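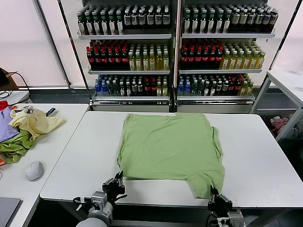 Slide 1: Green T-shirt, face down, before folding. Pile waiting on the left.

OK, good morning! Wait for the back row to sit. Thank Danang Setiawan for the intro and for letting me bring laundry to a talk.

Ask for hands: who folds T-shirts on the bed? Who folds against their chest, chin down, the way their mom did? (Always gets a laugh, let it run.)

I love folding T-shirts. I really do! I came to it when I helped out at the Rumaline clothing swap in June and we had 900 shirts to get onto shelves, and by the end of the first afternoon I was arguing with Azlan Krishnan about sleeves.

Point at the crease down the middle of the shirt. A shirt that has sat in a pile comes out with lines of its own, and they will fight you. Smooth from the middle out with flat hands, collar end first, then the sides, then down to the hem. Two or three passes. You don't need an iron for this, please don't run home and get the iron.

Then the sleeve. One is already turned in along the side. Open it back out before you do anything else! A sleeve that starts crooked ends up as a lump in the finished fold and you'll see it from across the room.

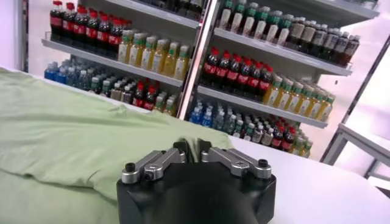

Next bit is about grip, and I want to go slowly. Thin jersey bunches the second you pinch it. Grab a big handful and you've made a ridge that you now have to flatten all over again. So pinch small, lift a little, and let the cloth hang before you move it. Demo with the Hidayat shirt (it's in the tote bag, front pocket). Do it badly first, then do it well.

Side to the middle, sleeve back on itself. Other side the same. Hem up to just under the collar, then in half again. Hold it up and turn around so the left side of the room can see.

Azlan goes in thirds at the end so the shirt stands up in a drawer. I go in half because I stack. Both fine! Take a vote if we're running early. 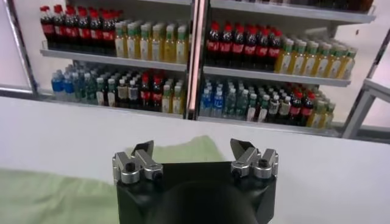
Slide 3: Pale green cloth on the left of the table, clear space on the right.

Talk about table space here. Keep one side bare. Your finished stack needs somewhere to go, and if it goes on top of the unfolded pile you'll knock it over (ask me about the Kitum sale, 300 shirts, two of us, one very small table).

White or plain tabletops are great for this because you can see the edges of the shirt so clearly. At home I clear the kitchen counter and wipe it down first.

Hand out the practice shirts. Pairs, one folds and one watches, then swap. Questions while they work. Shirts go back in the tote by the door.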